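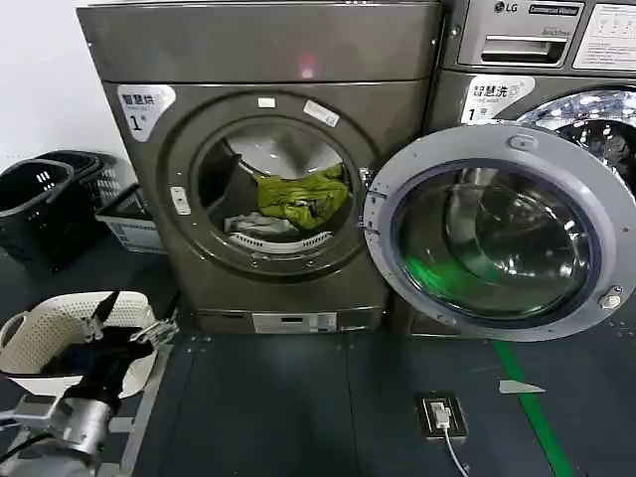
Padik laundry arm: has it earned its spot by the dryer?

I've wanted one of these since I first heard about them, so when Zoi Manolakis offered me an afternoon with the Padik I said yes before she'd finished the sentence! It works on ordinary machines, in our case a dryer and an LG Commercial Washer side by side, with plain plastic baskets on the floor.

Baskets first. It's good at them. The black fingers get hold of the edge of a perforated one and you can stop hovering after a while (I didn't, but you could). Big soft things like towels come out of the drum fine too.

Small things are where it falls down. A single sock at the back of the dryer took it 50 seconds and three goes, and a thin T-shirt got dragged over the rim with one sleeve still inside. Doors I ended up doing myself. And folding? Forget it, you get a sort of warm heap.

Speed: up to 30 items an hour on a good run, says Zoi. I could beat that with a cup of tea in one hand.

Would I have one at home? No, not yet, and I haven't the floor space anyway. For a launderette with someone about to fish out the socks, maybe. I'd like another go once they've sorted the grip on thin stuff. Three stars out of five, and the third is for the baskets.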